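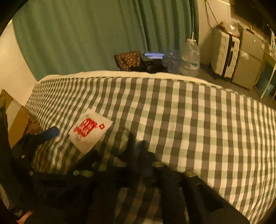 Photo: Chaimae Saber

Posted 2022-05-22 | 18 comments | 31 shares

Home Older posts Projects Contact

Can a machine tidy a bedroom yet?

Short answer: parts of one, slowly, if you choose the parts. The longer answer takes in my last few weekends and a spreadsheet with 1434 rows.

I have been going through trial logs from a small home-robotics project called Floltley. Each row is one attempt at one chore step: pick up an item, move it, put it down somewhere sensible. The planner is Plakix, which I have grumbled about before. Chaimae Saber runs the hardware and I do the sums.

Take a packet on a bed. A person picks it up without looking properly. For a gripper there are at least three separate problems. The packet is thin, so the tips have to come in low. The bed gives way when pressed, so the height you measured is no longer the height you have. And the cloth has folds, which a grasp planner will happily treat as edges worth holding. A good share of the failures in the log are marked "cloth", meaning the fingers closed on fabric.

Checks make it worse. A gingham cover with dark grey and pale green squares is full of straight, high-contrast lines, and on a soft bed those lines bend. Depth estimates from a single camera wander about on that sort of pattern. A white packet with a big red block on it is at least easy to find. Finding was never the slow bit.

The floor is harder again. Between the bed and the green curtain there is a clear plastic water jug, and clear plastic is still miserable for most depth sensors. They report the wall behind, or a bright patch, or nothing. The crumpled clear bag on top of the suitcase has the same trouble plus no fixed shape. I would not let Plakix near either without a person holding the stop button.

Then there is the question of what tidy means. A suitcase standing next to a fridge may be in its proper place or in the way. The planner has no opinion unless somebody writes one down, and writing them down for a single room took me an evening. My list ran to 31 rules and I was still adding exceptions when I went to bed.

Where I think things stand:

Rigid boxes on a firm table: fine.
Packets and pouches on a soft surface: works often enough to be worth measuring, too slow to be useful.
Folding anything: demo only.
Clear plastic: no.
Deciding where things go: no, and I don't expect better by June.

Shop floors are ahead for dull reasons. The shelf is flat, the light stays put and the stock is listed. Dakach make a shelf-facing unit that I watched for an afternoon, and it did one thing at a steady pace without fuss. Put the same arm over a duvet and I suspect it would be lost – the control loop assumes the surface pushes back.

Next job is to split the "cloth" failures by approach angle. I also want to try a softer fingertip, though Chaimae reckons the closing speed matters more. She may well be right, as we have only one speed in the log so far. The sheet should be at 1671 rows once the next batch is merged, and I'll post the table then.

18 comments | Share this post | Newer | Older

Contact | Copyright of the author, please ask before copying | Back to top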